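Section 3. Setting up and daily care of the Dima round table

Please read this section fully before you open the second carton. It is written for one person with normal strength, but the turning of the table in step 7 must be done by two persons.

3.1 Before you start

Choose the final place of the table first. The Dima with the base mounted is heavy, and pulling it across the room can loosen the column. The table needs a free circle of 160 cm, so that a chair can be moved back on every side. Do not place it directly next to a radiator or a stove.

Lay the folded blanket from the carton on the floor. If the blanket is missing, any thick and clean cloth will do. Look for staples from the packing, they scratch the top very easily.

3.2 Mounting the base

1. Put the table top on the blanket with the good side down.
2. Find the metal plate in the middle of the underside. The arrow on the plate shows the side where the column lock will be.
3. Place the column on the plate and turn it until the holes are in line.
4. Put in all the screws by hand. Do not tighten them yet.
5. Put the foot on the column, insert the long bolt and turn it with the hex key until you feel resistance.
6. Now tighten the screws of the plate, always one screw and then the opposite one. Use a torque of 18 Nm if you have a torque wrench. Without it, stop when the spring washer is flat.
7. With the help of a second person, lift the table from the blanket and turn it over. Hold it by the column and by the top at the same time.

CAUTION: Never stand the table on its edge and roll it. The edge carries the whole weight on one small point and can break out.

CAUTION: Do not use an electric screwdriver for step 4 or step 6. The threads in the plate are fine and a crossed thread is not covered by the Bozsik warranty.

3.3 Leveling with the Flusteck feet

The foot of the table has adjustable Flusteck feet. On delivery they are turned in completely.

1. Press with a flat hand on the edge of the top, in different places, and notice where the table moves.
2. Turn out the Flusteck foot on the side which goes down, by half a turn.
3. Press again. Repeat until the table stands quiet.
4. Secure each foot with the lock nut.

Note: On carpet the table will settle. Check the level again after 2 weeks and correct it if necessary.

For parquet and other soft floors, Callus felt pads can be glued under the feet. Clean the feet with a dry cloth before gluing and let the pads rest for 3 hours before you put weight on them. Replace the pads when they become hard — small stones are often pressed into them and will mark the floor.

3.4 Cleaning the top

The top has a closed surface and can be cleaned with water and a little dish soap. A cleaner from a trigger spray bottle is also suitable, when it is marked as safe for furniture. Spray onto the cloth and not onto the table, because liquid which stands at the edge can go under the edge band.

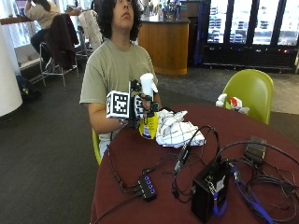 Fig. 3-4: Yellow spray bottle with white trigger head.

After wiping, dry the top with a second cloth. On dark colors, water with much lime leaves gray rings. They can be removed with a cloth and some drops of vinegar in water, followed by clear water.

Do not use:
— scouring powder or steel wool
— products with chlorine or acetone
— furniture wax or polish, they make a film where dust will stick
— steam cleaners

Spots of ink or nail polish should be treated the same day. Try the product first on the underside, near the plate.

3.5 Checks from time to time

Every spring and every October, look at the screws of the plate and tighten them if needed. The heating season makes the parts shrink a little, and this is normal.

If the table makes a cracking sound when somebody leans on it, tighten the long bolt first. If the sound stays, take off the load and do not use the table until the plate has been inspected. Spare screws and lock nuts can be ordered from Bozsik with the part list in Section 6.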